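I keep reading that the right mug makes coffee taste better. Thick walls, thin lip, a certain color inside. Brimar has a whole page on it, with a chart, and the chart has no numbers on the side. That should bother more people than it does.

In May I gave in and bought the Brimar one anyway. It holds less than my old mug and costs three times as much. I drank from both for three weeks, same beans, same kettle, and wrote down which cup I liked better before I'd had time to think about it. The old mug won a little more often than the new one. I wouldn't call that a result either. 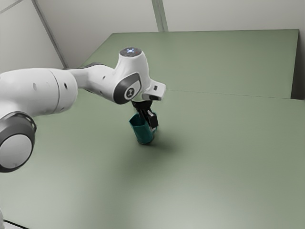
Danica Kadlec wrote to say that I'd done it wrong, that you can't judge a cup while you're looking at it, and that color alone will tell your tongue what to expect. Fine. But then what Brimar is selling is a color, and I can get that at the thrift store on Ocampo for pocket change.

She also sent me a link to a survey with 819 answers, almost all of them from people who had already paid for the mug. Of course they like it. I told myself I liked mine for the first two days — I'd spent the money.

I'd change my mind for a proper blind tasting, run by someone with no mugs to sell. Until then the Brimar is on the shelf over the sink and I've gone back to the old one, chip and all. Danica says she can lend me a blindfold. I haven't answered her yet.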